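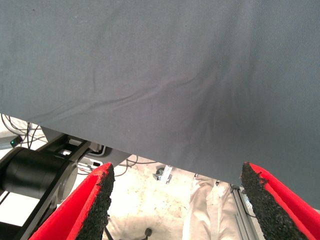
Brallby Harvest Steam Days sets attendance record

2nd August

The Brallby Harvest Steam Days drew 1,605 visitors to the town fairground over two days, the highest attendance since the event began. The previous best was set in the third year, when the state tractor pull was held on the same grounds.

This year's program was built on farm life in the 1920s. Visitors watched threshing demonstrations in the lower field, rode hay wagons out to the creek and back, and lined up at the cook tent for bean soup and cornbread made from recipes printed in the town newspaper of the time. Many came in period dress. A prize for best family outfit went to a group of eight from Astiletti, who arrived in a 1926 farm truck.

Three steam traction engines were on show, two of them under power. The largest, owned by the Bouchard farm, ran the sawmill both mornings and led the parade down Main Street on the second afternoon.

"We had planned for a good crowd and got a bigger one," said Lorne Li, event director. "The parking field was full before lunch on the first day and we had to open the one across the road. I want to thank the neighbors for putting up with the traffic."

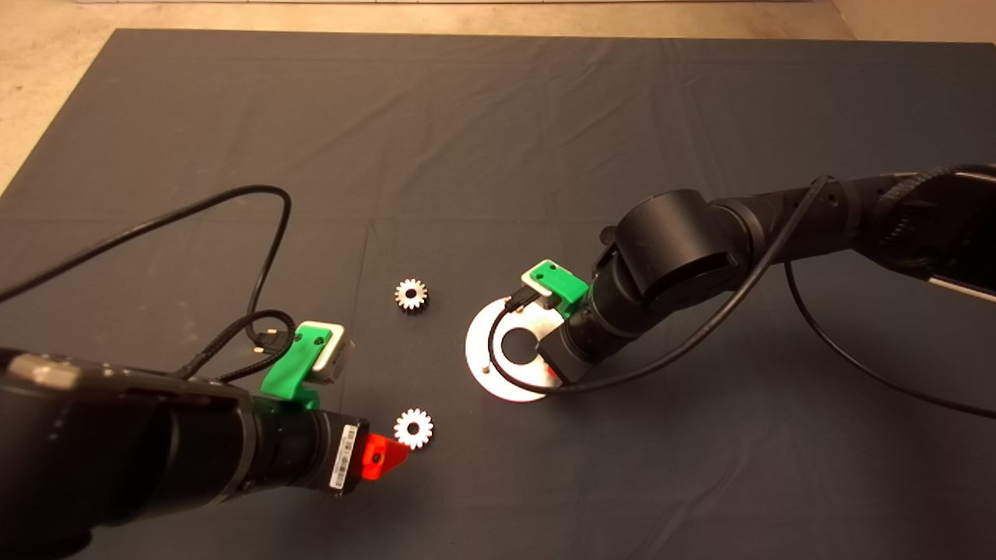
The craft barn was open for longer hours than in past years. Quilting, broom making and rope making ran all day, and the blacksmith took on 15 beginners in short classes. All of the places were taken by midmorning.

Music was provided by the Gromavbridge Town Band, which played dance tunes of the period on the main stage. The Saturday-night style barn dance, moved indoors after light rain in the early evening, went on until 11 p.m.

Some 80 exhibitors took part, including antique engine owners, seed growers and dealers in old farm tools. Exhibitors who want to keep the same space next year should return their forms by the end of October. New applications will be looked at after that.

Money raised from gate sales will go toward a new roof for the grange hall and repairs to the fairground well. Admission will stay at $8 for adults next year, and children under 12 will again get in free.

Lost items, including several hats and a child's bicycle, are being held at the fairground office and can be picked up during normal office hours.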